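The suturing instructor at the Skjelbred skills laboratory begins with the thread. "Trainees look at the needle," she says. "The thread causes most of the trouble." Each works through 30 supervised sessions before assessment.

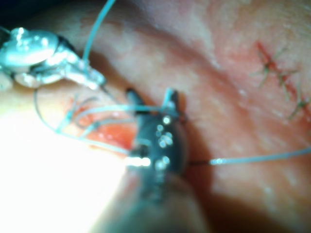
Slack is her main subject. A loop left lying on tissue will find the next thing that moves, so she has trainees clear it before the next bite. The Gumel course she teaches marks thread handling separately, out of 100. The pass mark has not changed since June.

"Holding force is judged by eye," she says. "You watch how the strand lies — there is little else to go on." Passing the thread from one instrument to the other is practised first, without a needle. 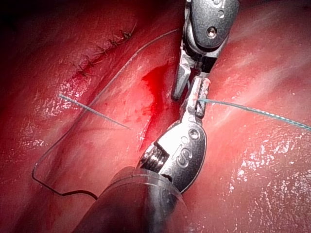

Two instruments meeting tip to tip, with the blue-green suture held in the lower jaws.

On needles she is brief. Trainees must know where the point is at all times, above all when it is close to the surface.
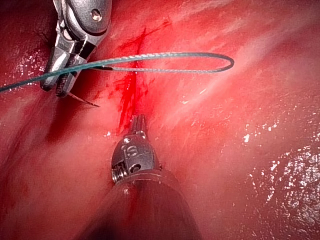
"If you lose sight of it, stop," she says. "Then find the tip, and only then pull the thread."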